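Tredlow Word List – README

Version 2, released April 5, 2019
Maintainer: Danai Koutsoukos

What this is

Tredlow is a list of everyday Australian words and phrases with short definitions, a part of speech, a rough region and at least one example sentence each. It was put together for people who write spell checkers, crosswords, learner dictionaries and the like, and who are tired of having "doona" and "ute" underlined in red.

There are 3582 entries in this release. The first version had more, but a lot of them were plurals and alternate spellings that now sit under a single headword.

Files

entries.tsv – the main list, one entry per line
examples.tsv – example sentences, linked to entries by id
regions.txt – the region codes and what they cover
removed.txt – entries dropped since version 1, with a short reason
LICENCE – terms of use

All files are UTF-8 with Unix line endings. If you open the TSV files in a spreadsheet, import every column as text. Otherwise a few ids lose their leading zeros and the examples no longer match up.

Columns in entries.tsv

id – four digits, never reused
headword – lower case unless it is a proper noun
pos – noun, verb, adj, adv, interj or phrase
region – a code from regions.txt, or AU for words used nationally
definition – plain text, no more than 200 characters
register – neutral, informal, dated or rude
variant – other spellings, separated by semicolons

An empty register field means we haven't decided yet. It does not mean neutral.

Spelling

Headwords use -our, -re and -ise. Where both spellings are common in print the second one goes in the variant column. "Program" is spelt that way in all senses. We had "programme" as a variant in version 1 and took it out, then put it back after a fair bit of email, so it is in.

Sources

Entries came from contributors, who sent words they used themselves along with a sentence and the place they grew up. Each one was read by a second person before it went in. Nothing was copied from a published dictionary. The definitions are our own and some of them could be better.

Region codes are the weakest part of the data. A code tells you where contributors reported the word, and most contributors were in Victoria and South Australia. Please don't use the list to draw maps. The words for processed lunch meat (devon, fritz, polony, strasburg and so on) are better covered than the rest, as people had a lot to say about them.

Known problems

89 entries have no example sentence. They are listed at the end of examples.tsv with an empty text field.
Some definitions of footy terms assume you know the game.
"Dated" was applied unevenly. Younger readers marked far more words than older ones did.
Words from Aboriginal languages are included only where they are in general use in English. The notes on their origin are thin and need checking by someone qualified.
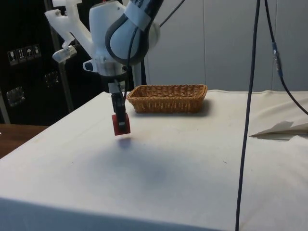 White arm with black gripper over a white tabletop.

Loading the list

Any TSV reader will do. Set the separator to tab and turn quoting off – several definitions contain a single double quote mark and a reader that expects pairs will swallow the lines after it. Join the two files on id. An entry can have more than one example, so expect repeated ids on that side.

Corrections

Send corrections with the entry id and the changed line, one change per message. For a new word, include a sentence you would say out loud and the town or suburb where you learnt it. Made-up sentences are fine. Song lyrics are not.

Changes since version 1

Merged plurals and variants under one headword
Added the register column
Split QLD into north and south
Fixed the sort order for headwords with apostrophes
Removed brand names, apart from those now used as ordinary nouns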